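Toy donut

From my Play Food Encyclopedia, last updated 7/26/21

A toy donut is a pretend version of the ring-shaped fried cake, made for play kitchens, tea parties and shop games. It's one of the most common pieces of play food there is, up there with the pizza slice and the fried egg, and it's the one I get the most mail about. I've been collecting play food for 20 years now, so please forgive me if I wander off in the middle of an entry (I do that).

Also called: play donut, pretend donut, play doughnut. My grandmother called every single one of them a bagel, frosted or plain, and I've never managed to file them quite right in my head since.

Shape and size

The basic shape is a ring, usually flat on the underside so it'll sit still on a plate. Some makers do a full round ring with no flat side, and those roll. I have chased more than one across a kitchen floor! The hole is often smaller than on a real donut, and on cheap molded ones it may be only a dimple.

Sizes run all over the place. The little ones are made for dollhouses and fit on a fingertip, the middle ones suit a child's hand, and then there are the big ones, close to bakery size, which look wonderful on a proper dish but won't go in any toy oven I own. If you're buying to match a set you already have, measure across the widest part. Listings love to show a donut with nothing next to it.

Materials

You'll find them in painted wood, felt, crochet cotton, hard plastic, soft vinyl and the slow-rising foam that had its big moment as squeeze toys. Each has its fans. Felt is cozy and quiet and picks up every hair in the house. Wood lasts, though the frosting chips at the edges first. Foam feels the most like cake and tears like cake too, sadly, and once the skin splits there isn't much to be done.

Crochet donuts are a whole world of their own – the frosting is normally worked as a separate piece and sewn on, and the sprinkles are single stitches in whatever yarn is left over. Roksolana Kravchuk sent me a pattern that starts at the hole and works outward, and I like it much better than the tube kind that you stuff and join.

Frosting and sprinkles

Pink is the classic. Ask anybody to draw a donut and they'll reach for the pink crayon. Chocolate brown comes next, then white, and after that you get into the pastels: mint or pistachio green, lemon, lilac, baby blue. Pale green used to be fairly hard to find in a boxed set, and I was thrilled when it started turning up more.

Sprinkles can be printed, painted, molded or stitched. Molded ones stand up from the surface and feel nice under a thumb, but the color rubs off the tops. Printed ones stay bright longer and look flat from the side. A glazed donut has no sprinkles at all, only shine, and a good glaze is harder to fake than you'd think.

Serving and display

A donut on a bare table looks lost, so give it a dish. I like something shallow, with a bit of rim, on top of a dark round mat. The mat does a lot of the work here. Pastel frosting against charcoal or navy really pops, and you can fit two dishes side by side on a single mat if you let one hang over a little. A small potted plant at the back makes the whole table look like a café, and pale wood is kind to every color of frosting.
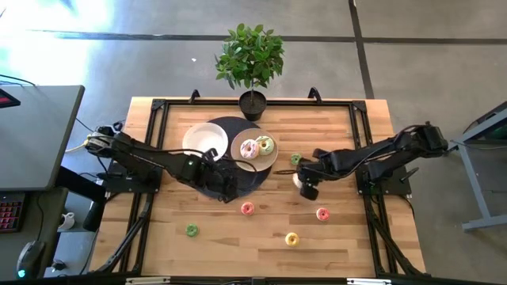
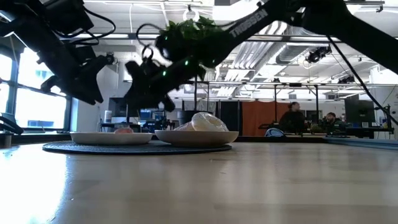
Dishes on a dark round mat, with green leaves behind. The pink and pale green donuts with sprinkles are on the beige plate in the first picture.

Two donuts to a plate is my rule. They can touch, that's fine, it looks generous. With three you need a bigger plate or you have to stack, and stacking only works with the flat-bottomed kind. Leave the bowl for something else, or keep it empty for the child who wants to "mix the batter." One always does.

Sets and makers

I can't list everybody, so these are the ones I get asked about.

Erkia: wooden rings with painted tops, sold singly. Their pink is a bit salmon. Nice weight in the hand.

Clisto: hard plastic, usually in a tray with other bakery pieces. The frosting lifts off as a separate cap, so you can swap the flavors around. The caps go missing constantly.

Mykhailiuk: felt, hand-stitched, small runs. I own two and wish I owned more.

Tamton: soft foam, the closest to bakery size on this list. They have a sweet strawberry smell when new, and mine kept it for nearly 2 years in a closed drawer.

Catalog numbers can be confusing. Clisto's bakery tray was number 571 when I bought mine, and the later one with the sprinkled rings is 1204. Same tray, different donuts. If a seller only gives you a photo of the box lid, ask to see inside.

Play

Shop is the obvious game, with one child selling and the other being very picky. Sorting by frosting color is good with small kids, and so is matching: pink ring to the pink plate, green to the green. Wiesława Borkowska wrote to me about a version where the customer orders out loud and the baker has to plate the whole order from memory. We tried it at my place over April and the grown-ups were much worse at it than the kids.

For very young children, check for small parts. Lift-off caps and glued-on sprinkles are the ones to watch, and anything from the dollhouse range should stay on a high shelf.

Cleaning

Wood gets a damp cloth and then a dry one, never a soak. Hard plastic can go in a bowl of warm soapy water. Felt I do with a lint roller and a spot of cold water if I must. Crochet will usually take a gentle hand wash, but squeeze it in a towel and reshape the ring before it dries, or you'll end up with an oval. Foam I only dust. I once put a foam one in the sink and it held water for days.

See also: cupcake (toy), tea set, cake stand, bagel (disputed)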